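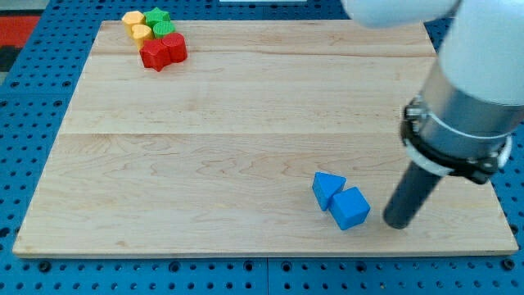 4.3 Recording a demonstration by hand guiding

This section covers the block sorting task supplied with the Covow teaching package. The operator moves the arm by hand and the controller stores the path. For recording by remote control, see 4.4.

Before you start

Complete the payload setup in 3. An incorrect payload value makes the arm drift when guiding is enabled.

Place the board flat on the perforated table, inside the reach of the arm. Set the colored blocks on the board. Blocks of one color may touch. Leave clear space next to the first block to be moved.

CAUTION: Keep fingers out of the gap between the tool and the board. The joints can be moved freely in guiding mode, but the weight of the arm is still present if power is lost.

Procedure

1. On the pendant, open Teach and select New demonstration.

2. Enter a task name. Names longer than 87 characters are rejected.

3. Hold the arm above the tool flange and press Guide. Wait for the steady tone.

4. Bring the fingertip to a point just above the board, beside the first block. Do not touch the board.

5. Press Record.

6. Guide the tool through the move at an even pace. Pause briefly at each change of direction.

7. Lift the tool clear of all blocks and press Stop.

8. Return the blocks to their starting layout and repeat steps 3 to 7. Small differences in block position between demonstrations are acceptable.

NOTE: One demonstration holds up to 3470 path points. If the limit is reached, recording stops and message 243 is shown. Points stored up to then are kept.

NOTE: Guide from the arm housing. Pushing on the finger or the clamping ring can shift the tool and make the stored path inaccurate.

Checking the recording

Select the demonstration and press Replay at low speed, with one hand on the stop button. If the tool strikes the board, delete the demonstration and record it again with more clearance in step 4.

Files are saved to the Kurton folder on the controller and can be copied to a USB drive from the Export menu.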